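ミニチュアゲーム > 15mmファンタジー > 歩兵・セット
商品名・品番で検索 検索
7月 Flullgate店 商品担当

Jeltulach 沼地の槍兵セット(15mm・メタル)

品番668。Jeltulachの15mmシリーズから、沼地の槍兵12体入りのセットです。ポーズは4種類で、各3体ずつ入っています。槍は別パーツ、丸盾は本体と一体で鋳造されています。未塗装、要組み立てです。

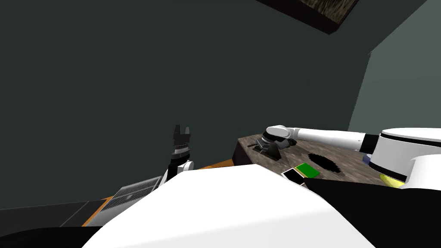 セット内容

・槍兵 12体
・槍 12本
・角型ベース 12枚
旗手と楽手は入っていません。指揮官セット(品番2464)をお求めください。

造形について

Jeltulachとしては古い原型で、顔の彫りは浅めです。鎧の鱗ははっきり出ているので、暗い色で下塗りをしてからドライブラシをかけるだけでも形になります。
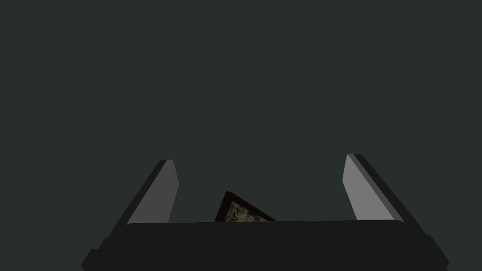
バリは足元と盾の縁に多く、デザインナイフと細目のやすりで処理できます。槍は柔らかい金属なので、曲がっていたら指で少しずつ戻してください。接着には瞬間接着剤を使います。

同じ15mmでも、Grernudonの歩兵と並べるとこちらのほうが頭半分ほど高くなります。

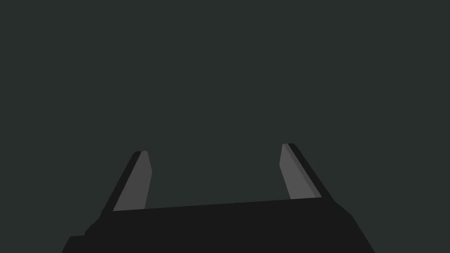 混ぜて使う場合は、部隊ごとにメーカーを分けると背の差が目立ちません。Mwakyusaの騎兵とは大きさがほぼ揃います。

対応ルール

特定のルール専用ではありません。付属のベースは3体を横に並べて載せる大きさで、1セットで4枚分の部隊になります。余ったベースは情景用にどうぞ。

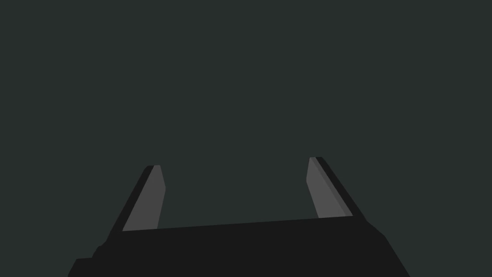
在庫と注文

店頭在庫は残りわずかです。取り寄せは3週間ほどかかります。100体を超えるまとめ買いは、注文前に在庫をお問い合わせください。塗装後、組み立て後の返品はお受けできません。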